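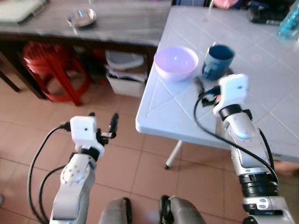 Flokgate Tableware and Clutter, data card

Version of 4/19/25. Covers one room with a tiled floor, a white table and the crockery that passes across it. 64 sessions, 180 stills labeled by hand. Dudek is the older set and has its own card.

Contents

Bowls, mugs, cups and whatever else the cupboard gave up. The lavender bowl is labeled bowl_lav. Blue mugs go under mug_blue, however strongly you feel about navy. The molded X pattern on the tabletop is table, all of it – please stop labeling the squares.

Floor items are in scope too. The white bin is one object and the papers on top of it are another, called paper_stack, even where they hang over the rim. The red stool is stool_red. Scraps on the tiles are scrap, no subtypes. 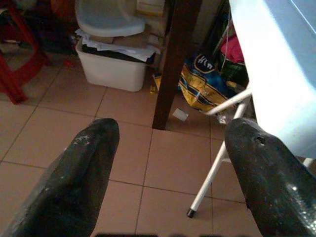 Known problems

Labels from October used the Pirov names, where a stool was a "seat, minor." Most have been converted. Blue discs with a white rim turn up now and then; label them disc_blue and don't agonize.

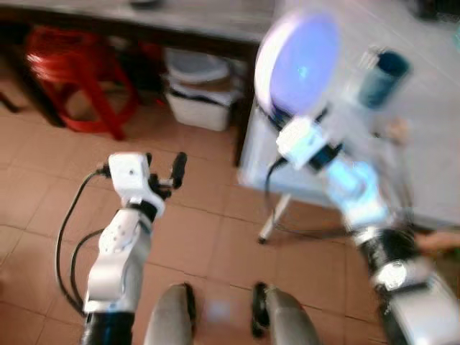 Files

labels.csv, one row per object
rooms.txt, one room
gunden_map.csv, old names to new, 26 rows, row 9 is wrong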